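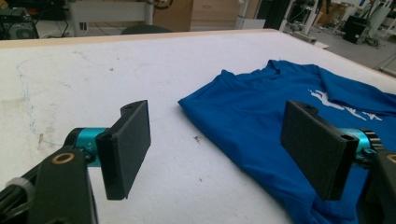
Im Berichtszeitraum wurde das Farbvokabular für den Sammlungskatalog Paltville auf 200 Begriffe erweitert, davon sind 68 mit Normtext hinterlegt. Offen war vor allem die Trennung von Farbton und Werkstoff. Ein Ring wie der goldfarbene um das dunkle Loch links wird künftig als "messingfarben" erfasst - "Messing" bleibt Objekten mit Materialprüfung vorbehalten. Metallisches Blaugrün erhält einen eigenen Eintrag mit Zusatzfeld für Glanz.

Lesezeit: 1 Minute

Die Übernahme der Altdaten aus Cullov verzögert sich. Von etwa 1000 Karteikarten enthalten viele nur Abkürzungen ohne Schlüssel. Die Schlüsselliste liegt in Dikutstead und wird dort bis Dezember transkribiert. Mehrkosten entstehen nicht, die Stunden werden aus Arbeitspaket 7 umgebucht.

Stand: Donnerstag, 18. April
Bearbeitung: Jaruwan Wiriya

3 Mal geteilt | 2 Kommentare

M. K.: Gilt die Regel auch für "silberfarben"?

Depot Cullov: Abkürzung "bgr." heißt bei uns blaugrün, nicht blaugrau. Bitte in der Liste ändern.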